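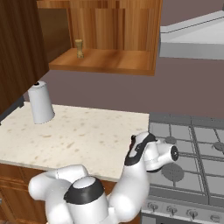
By Zihan Liao, Head of Product Evaluation, Hekov

Reading time: 6 minutes

JOLDALE – Hekov today opened orders for Drollel, a simulated kitchen test kit for companies that build, buy or insure household robot arms. The kit lets a customer load a robot's control software into a rendered kitchen, run it through a fixed set of chores and get back a record of what went wrong.

Hekov makes no claim that a robot which does well in Drollel will do well in a real kitchen. The company has spent two years reading sales material that says exactly that about other simulators, and it has yet to see the evidence laid out in a way a buyer could check. Drollel is being sold as a way to find failures early and cheaply. Customers who want a certificate for the lobby wall should look elsewhere.

"I review robot demos for a living and I trust very few of them," said Zihan Liao, who led the work on Drollel. "A vendor shows you one good pick and a cheerful soundtrack. I want the other attempts. If a kit can't give me those, I don't know what I'm paying for, and I don't think our customers do either."

What is in the kit

Drollel ships with 40 chores set in a small home kitchen, with a stone-look counter, wood cabinets, open shelving and a gas stovetop under a range hood. Most of the chores involve moving ordinary grocery items and cookware from one place to another. The arm can be the stock model supplied with the kit or the customer's own, imported as a standard robot file.

Each chore is run many times with the starting conditions changed a little: the item turned, the light shifted, the arm parked somewhere awkward. Every attempt is saved from two viewpoints, one back from the arm and one close to the gripper. The saved attempts include the dull ones, the ones that time out and the ones where the arm hovers over the stove and never gets to the item at all.

Customers can't delete individual attempts from a report. They can throw out a whole run and start again, but the report will say that they did. Early customers asked for this rule to be relaxed. Hekov declined.

The choice of props was argued over at length. Simulated kitchens tend to be stocked with blocks and plain cans, and a gripper can hold a plain can in its sleep. Drollel includes items with narrow necks, wide bases and printed labels, in more than one script. 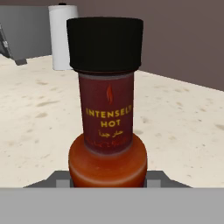 A bottle of hot sauce between the gripper's fingers in the Drollel kitchen. Credit: Hekov

Bottles of that shape have become the team's favorite argument. Grip one low, on the wide part, and the hold looks fine in a still picture. A still picture says very little about the lift, the carry or the set-down, and those are the parts that Drollel scores. A grasp by itself earns no points.

What the trial showed

Before release, Hekov ran a trial with Wan, a maker of countertop arms that agreed to have its control software tested and the totals published. The trial covered 1,562 attempts across the full chore list. Wan's software completed about 70 percent of them.

Hekov would advise readers not to make much of that number. Simple chores push it up and stove chores pull it down, and a different mix would have given a different total. It also says nothing about how Wan's arm behaves on a real counter, and Wan has been asked not to use it in advertising. The more useful result was a list of nine repeat faults, the kind that came back run after run whatever the lighting. Several were traced to the way the software planned a path around the edge of the stovetop. Wan has changed that part of its software. Whether the change helps on real hardware is being tested now by Wan's own staff, and Hekov has not seen the results.

"A test kit found some bugs, and that's the whole story," Liao said. "I know it's a modest one for a press release. Our sales people wanted 'breakthrough' in the first line and I took it out twice."

Known limits

Hekov is publishing the limits of the kit along with the price list, and asks that any reseller do the same.

Contact is simplified. The gripper fingers and the items they close on are treated as stiffer than they are in life, so a soft pouch or a bag of rice will give misleading results. There are no such items in the chore list for that reason.

Liquids are not modeled. A full bottle and an empty one differ only in weight. Sloshing, drips and spills don't happen in Drollel, and a robot that pours badly will not be caught.

Surfaces are always clean. No grease, no crumbs, no condensation on a jar from the fridge. Anyone who has cooked dinner will see the problem.

There are no people or pets. The kit must not be used to support any statement about safety around children, and the license says so in plain terms.

The lighting is even and kind. Hekov has added some variation, but there is no low sun through a window and no glare off a wet pan. Camera-based systems will likely score better in Drollel than they deserve.

Looks are limited too. The rendering is plain by current standards. Several competitors offer prettier kitchens, and a buyer whose software depends on fine visual detail may be better served by one of them. Hekov has found no firm link so far between how good a simulated kitchen looks and how many faults it turns up, though it admits it hasn't looked very hard.

Price and availability

Drollel is sold as a yearly license per team. Hekov will run a customer's software at its Joldale office on request, for a flat fee, and send back the full record. There is no free tier. A sample report from the Wan trial, with the failed attempts left in, can be requested by email by anyone, including competitors.

Orders placed now will be filled starting in January. Support is available by phone on weekdays until 5 p.m. An open question session with the evaluation team will be held online on Tuesday at 10 a.m., and questions from people who think the kit is a bad idea will be taken first.

About Hekov

Hekov tests household automation products and sells the tools it uses to do so. It is based in Joldale and doesn't build robots. It does accept fees from companies that do, and lists those companies on its website.

Comments (4)

gasketface
Appreciate the limits section but "contact is simplified" is carrying a lot of weight there. Bottles are all contact. How stiff are the fingers? Is friction per item or one setting for everything?

Zihan Liao (Hekov)
Per item, and you can edit it. The values are in the sample report, last pages. Some of them are guesses and are marked as guesses.

M. in Receiving
We bought a different simulator last year and it passed everything. The arm then spent a week knocking pepper over. Will ask for the sample report before I ask for money.

tolliver_b
So 30 percent of the time it doesn't finish the chore and this is the version they agreed to publish? My mother in law wants one of these arms. I'm going to print this out for her.

Press contact: Hekov Evaluation Office, Joldale | © Hekov. All rights reserved. | Back to top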